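Robots de rangement : Clostden prépare un achat dont le vrai prix reste flou

Publié en octobre, rubrique Économie locale

La société de meublés Clostden veut s'équiper de bras robotisés pour la remise en ordre de ses logements entre deux locations. Le dossier, préparé avec l'intégrateur Yammine, prévoit une première tranche de 20 appareils, livrés sur deux exercices. La direction parle d'un « investissement raisonnable ». Les documents remis aux associés permettent surtout de constater tout ce qui n'y est pas encore chiffré.

Le prix de base est connu : 3000 euros par mois et par lot de cinq machines, maintenance courante incluse. Que recouvre la maintenance courante ? Le contrat type tient la question en deux lignes. Les patins des pinces, pièces d'usure par définition, figurent dans une annexe à part, au tarif « en vigueur à la date de commande ». Même régime pour les déplacements de technicien au-delà du deuxième dans l'année. Quant à l'assurance, elle est renvoyée à une négociation ultérieure entre Clostden et son courtier, sans que personne ait avancé de montant.

Le calendrier n'est guère plus solide. Yammine annonce une mise en service au printemps, à condition que la phase de collecte soit terminée à temps. Il s'agit d'enregistrer des gestes humains dans de vrais intérieurs, à l'aide de pinces tenues à la main, pour constituer la base sur laquelle le logiciel, baptisé Ivis, apprendra à ouvrir un placard ou à remettre un objet à sa place. Cette étape est facturée au client, 38 euros de l'heure et par opérateur, avec un plancher mais sans plafond. Dans un projet où le fournisseur décide seul de la quantité de données nécessaire, l'absence de plafond mérite mieux qu'une note de bas de page.

Les intérieurs, justement, ne se ressemblent pas. Un meuble blanc à portes vitrées, verre cannelé, petit bouton de bois, à côté d'une étagère ouverte où est posé un cadre noir : pour un employé, quelques minutes de dépoussiérage. Pour une machine, le verre et les reflets comptent parmi les difficultés classiques, et le dossier ne précise pas si les vitrines entrent dans le périmètre garanti. La liste des tâches contractuelles mentionne les « rangements à façade standard ». Le mot « standard » n'est défini nulle part. 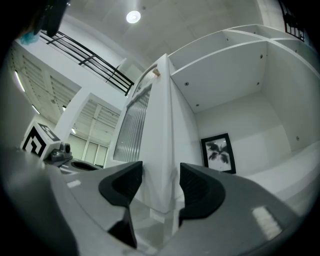

Shirley Ellwood estime que l'on prend la question à l'envers. Selon elle, Clostden aurait dû commencer par mesurer le temps que ses équipes passent réellement sur chaque logement, puis demander à trois fournisseurs au moins de s'engager sur un gain en heures. Elle dit avoir relu deux fois l'offre sans y trouver d'engagement de ce type, et juge que la collecte devrait rester à la charge de celui qui en gardera le bénéfice. Elle ajoute qu'elle n'a rien contre les robots, mais qu'elle aimerait voir une facture complète avant de voir une démonstration de plus.

Sur ce point précis, la propriété des enregistrements, la réponse de Yammine tient en une phrase : les données sont « mutualisées au profit de l'ensemble des utilisateurs ». Traduction possible, Clostden paierait les heures et les prochains clients profiteraient du résultat. L'intégrateur fait valoir que l'inverse est vrai aussi et que la société bénéficiera des collectes faites ailleurs. Aucune remise n'est prévue pour autant dans l'offre actuelle.

La direction, elle, met en avant une économie de nearly un quart des heures de remise en ordre, soit 25 % dans le scénario central de la présentation. Ce scénario suppose que les appareils fonctionnent sans surveillance dès la première année. Or le même document prévoit, quelques pages plus loin, la présence d'un agent référent par site « pendant la période d'appropriation ». La durée de cette période n'est pas indiquée, et le salaire de l'agent n'apparaît pas dans le tableau des coûts. En le réintégrant, le point d'équilibre glisse au-delà de la durée du contrat, du moins tant que les loyers mensuels restent à leur niveau actuel.

Reste la question de la sortie. Le matériel est loué, mais les adaptations faites dans les logements (prises, fixations, bornes de recharge) sont à la charge du locataire, y compris la remise en état. En cas de résiliation anticipée, six mensualités seraient dues. Une clause autorise par ailleurs Yammine à remplacer un modèle par un autre « de performances équivalentes », sans accord préalable du client.

À Rurley, où Clostden exploite sa plus ancienne résidence, un essai limité est à l'étude avant toute signature définitive. Son budget serait prélevé sur l'enveloppe de rénovation des cuisines, repoussée d'autant. Ni la durée de l'essai ni les critères de réussite n'ont été communiqués. Interrogée sur ce qui se passerait en cas de résultat décevant, la société répond que « toutes les options restent ouvertes ».

Les associés doivent se prononcer avant la fin de l'année. Une version révisée de l'offre, avec le détail des pièces d'usure, leur a été promise d'ici là.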